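Open day at the Stundcombe assessment office

Posted 21 Feb 2025

The Stundcombe property assessment office opened its doors to homeowners last week, for the first time since it moved out of the old courthouse. I went because my own assessment notice had gone up more than I expected, and because the flyer that came with it promised that staff would explain how the number was worked out. I own one house, a two-bedroom on the Paiva side of the river, and I have never appealed anything. What follows is what I saw and what I was told.

The office is on the second floor of the Plelatska Building, above the bank. Parking is free for 80 minutes in the lot behind it. The elevator was working. Visitors signed in at a folding table, took a paper badge and were put into groups for a walk through the department. The next group left in 30 minutes, so I had time to read the boards in the hall.

The boards were mostly maps. One showed the county divided into assessment neighborhoods, which do not match the school districts or the voting precincts. My street is in a neighborhood called Flumwood, named for a farm that was subdivided long ago. I had always thought Flumwood ended at the railroad tracks. For tax purposes it runs across them and takes in five blocks on the north side, and this matters because sales from those five blocks are used when the office values my house.

Our guide was Eduardo Salgado, a residential appraiser. He started in the records room, where the property cards are kept. Every parcel in the county used to have a paper card with a sketch of the house, its outside measurements, the year it was built and a line for each permit. The office stopped adding to the cards in 1988, when it bought its first computer system, but it has kept them. Staff still pull a card when the figures on the computer look wrong or when an owner says a room was there before they bought the place. Salgado pulled one for a house on Mill Street and passed it around. It had three additions drawn on it in three different inks.

There are 3572 residential parcels in the Flumwood neighborhood. I asked how many get visited in a year and was told it depends on permits. If you take out a building permit, someone will come by and look at the outside once the work is signed off. If you don't, the office relies on its last inspection and on aerial photographs. An appraiser will not come inside unless you ask for it, and you are allowed to say no.

The next stop was the appraisers' room, with eight desks and a plotter. Salgado put a made-up address on the wall screen and went through the steps. The system begins with the land, then adds the building by square foot, with adjustments for age, condition, garage, basement and number of bathrooms. That result is checked against sales in the same neighborhood from the year before. If the sales say the houses are going for more than the model does, the whole neighborhood is moved up by a factor. That was the part I had come for. Nothing about my house had changed, and the factor for Flumwood had.

A man in our group said his neighbor's house was bigger and assessed for less. Salgado said this was the most common complaint they get and that sometimes it is correct. The usual cause is a finished basement on one record and an unfinished one on the other. He advised everyone to ask for their own property record before doing anything else. You can get it at the counter for free, or have it mailed.

After that we went through exemptions. The county has a homestead exemption for people who live in the house they own, one for seniors below an income limit, and one for disabled veterans. The homestead exemption does not follow you when you move. A woman next to me had bought her condo in November and assumed the seller's exemption carried over. It did not, and she went straight to the counter to fill out the form. The clerk there said a new owner has to apply even if the house was exempt for years under the last one.

Rental property came up too. If you rent out your house for part of the year you may lose the exemption for the whole year, depending on the number of nights. The printed guide was not clear on this and the answer we got at the counter was not much clearer. I would get it in writing before listing a place.

The tour ended in the meeting room, where the appeal hearings are held. It is smaller than I pictured, with one long table, a clock and a flag. An owner sits on one side and the three board members on the other. Salgado said most hearings are short. Bring recent sales of similar houses, photographs of any damage, and repair estimates from a contractor. Do not bring an argument about the tax rate, as the board has no power over it. The rate is set by the county and the school district - the assessment office only sets the value.
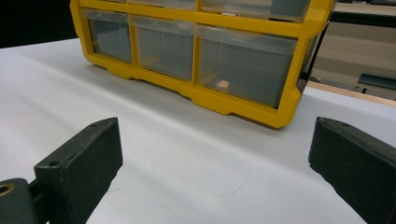 Yellow organizer with clear drawers.

There was coffee in the hall afterward, and staff stayed to look up individual records. The line was slow but it moved. When I reached the front, the clerk printed my record and we read it together. It listed a second full bathroom. I have one bathroom and a half bath under the stairs, and it has been that way as long as I have owned the house. She gave me a correction form, which is separate from an appeal and has no fee. I was told an appraiser would call to arrange a visit.

A few practical notes for anyone going to the next one. Bring your notice, as the parcel number on it saves time at the counter. The handouts ran out early, though the same pages can be requested by mail. The groups are large for the records room and it is hard to hear from the back, so stand near the guide. Children were welcome and there was a coloring sheet of the old courthouse. The walk itself involves no stairs if you use the elevator, and there are chairs in the hall and in the meeting room.

The correction form went in the mail the next morning. The deadline for appeals is printed on the front of the notice, below the total value.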